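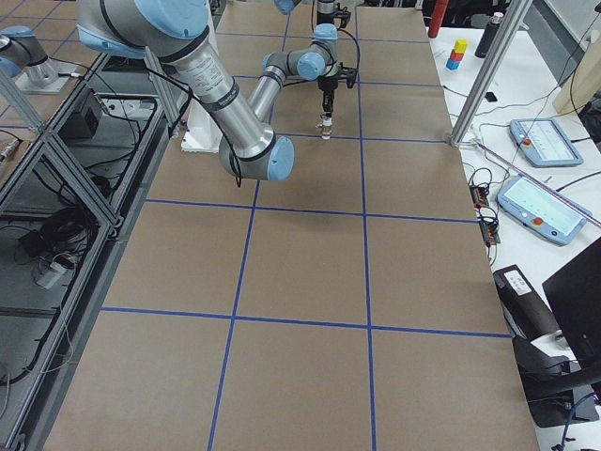 Flattening rolled maps takes longer than most people plan for, and I would not start on the Ortner sheets until you have a place where they can lie undisturbed for a couple of weeks. Cyrill asked what to put under them. A long work table covered in tan kraft paper, like the one in the photo, is fine for unrolling and sorting, but kraft is acidic and I wouldn't leave a map on it overnight. For the pressing itself use blotter above and below, with a sheet of polyester web between the blotter and the map so that nothing sticks.

To answer the rest in order.

Humidifying. We did the Serkuvbridge parish maps in a plastic storage tub with a rack in it and damp blotter on the bottom. No standing water. The maps sat on the rack, still loosely rolled, with the lid on. Most of them relaxed in 6 hours. The heavier ones on linen needed a second session the next day. Look in every hour or so. If you see drops on the inside of the lid, take it off and let things settle down before you go on.

Before any of that, test the inks. Put a barely damp cotton swab on one letter or one bit of boundary line in each color, somewhere near the margin, then press a scrap of blotter on it. The red on the later Ortner sheets worries me. On the Steten set, which came from the same drawing office, the black was solid and the red came straight off. Those we left rolled, and they're still rolled.

Weights. Glass or smooth board over the top blotter, then weight spread out evenly. Books work if there are enough of them and they are all the same height. We used bags of sand inside pillowcases. Change the blotters after the first hour, again that evening, and then once a day until they come out feeling dry. Leave the maps under weight for at least 5 days after that. I have taken them out early and had the corners curl again by the weekend.

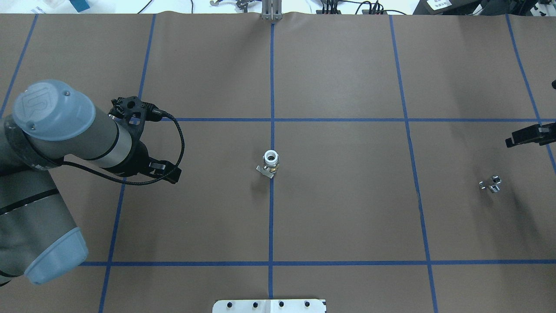
Tears can wait until a sheet is flat. Small ones at the edge I'd leave alone if the map is going into a folder and won't be handled much. For longer ones use thin Japanese tissue and wheat starch paste, from the back. Please don't let anyone use the "archival" tape from the stationery store. It may well be acid free, but it still has to be gotten off one day, and I've spent enough evenings doing that.

Dirt. Clean with a soft brush first, from the middle out. Do this before humidifying, never after, or the dirt goes into the paper. Grated vinyl eraser is all right on a strong sheet. Keep it away from pencil notes. Several of the Ortner sheets have field numbers in pencil along the north edge, and those are the only link to the survey books.

Storage. I disagree with what was said here last year about tubes. Once they're flat, keep them flat. If Omard still has the plan chest in the back hall, ask them for the two bottom drawers. Measure first, as the drawers are not as deep as they look. A folder of heavy paper for each sheet, with the number written on the folder before the map goes in.

On numbering, I would keep the old numbers even where they skip. Someone has already cited them in print.

I can lend the tub and the rack until spring. The sandbags too, but you'd have to come and get them.

Ruth

On November 17, 2020, Cyrill Haslinger wrote:

> Hello all,
>
> We have been given the Ortner survey sheets at last. They
> are all rolled, some very tightly, and a few are backed with
> linen. The list that came with them says 4000 items for the
> whole deposit, of which 600 are maps. The remainder is
> letters and account books and is in decent order.
>
> I'd like to get the worst of the maps flat this winter. What
> do people put under them while they work, and how do you
> damp them safely? Also, is it worth mending tears now or
> later? Some of the sheets have color on them.
>
> For storage I was thinking of tubes again, unless there is a
> strong feeling against it.
>
> Thanks,
> Cyrill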